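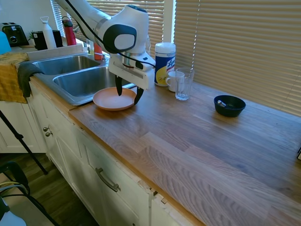

Courses > Sports Studies > Unit 5: Player Awards

Notes on award voting

A jury award ranks players by points. In the Delance system each juror names five players, worth 5, 4, 3, 2 and 1. The 200 jurors can give one player at most 1000 points.

Ties go to the player with more first places – then second places, and so on.

Minutes played are not weighted. A forward with 2600 league minutes and one with 677 are judged on the same ballot.

For the seminar: read Modise on late-season bias, ch. 2. Bring the Prurkby ballot sheet, filled in.

Last updated: Oct 14, 2025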